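Getting a copy of a police report when I'm the one who called it in

Posted in Police, Courts and Records – Apr 11, 2022

In March somebody went down our street in Gevlow and helped themselves to whatever was in the unlocked sheds. My contribution was a chainsaw, a pressure washer and a box of extension cords I'd been meaning to untangle. An officer came out, was very polite, wrote it all down and gave me a card with a case number on it.

My insurer, Fonico, now wants the full report before they pay anything. The records desk says I can have the "face sheet" but the narrative part is being held back because the case is open. Fonico says the face sheet won't do. The records desk says that's all there is. I have been the ball in this game of tennis for two weeks.

The claim is for 2,000 and my deductible is 750, so it's worth a bit of bother but maybe not a lawyer. Can they really refuse to give me a report made up almost entirely of things I told them?

shedless_in_gevlow

Yes, they can, at least for a while. Most states let a department hold back the narrative while a case is open, and it doesn't matter that you were the source of it. I worked a records counter for years and had this talk with people daily, some of them calm.

What you want to ask for is a victim's copy, in writing, with the case number, the date you reported it and a copy of your ID. A walk-in request from the public and a request from the named victim often go in different trays. If you filled out the general form, you were treated as the general public. Some places also have a short insurance letter they'll send straight to the adjuster. It confirms the date, the place, the type of crime and the items listed as stolen. Ask for it by describing it, as every department calls it something else.

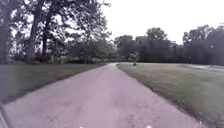 Check the property list while you're at it. If the pressure washer didn't make it onto the original, you need a supplement, and you want that filed before the adjuster sees anything. Bring serial numbers if you have them. If you don't, the store you bought from may be able to look up the receipt by your card.

And get the refusal in writing. A denial usually has to name the rule it rests on, and there's normally an appeal to the city or county attorney. I saw a few reports turn up very quickly once someone asked for that page.

Réjean Gagnon

just tell the insurance the case number and let them fight about it. thats what you pay them for. when my trailer got taken in Rantala they wanted 600 different papers and I sent the card from the cop and a photo of the padlock and they paid. took forever tho

Drutent

Went back with the written request and my license. The clerk found the right tray – there is indeed a tray – and says the insurance letter goes out to Fonico this week. The pressure washer was not on the list. The extension cords were, all of them, so I've now filed a supplement and the officer called to ask me how to spell the brand.

shedless_in_gevlow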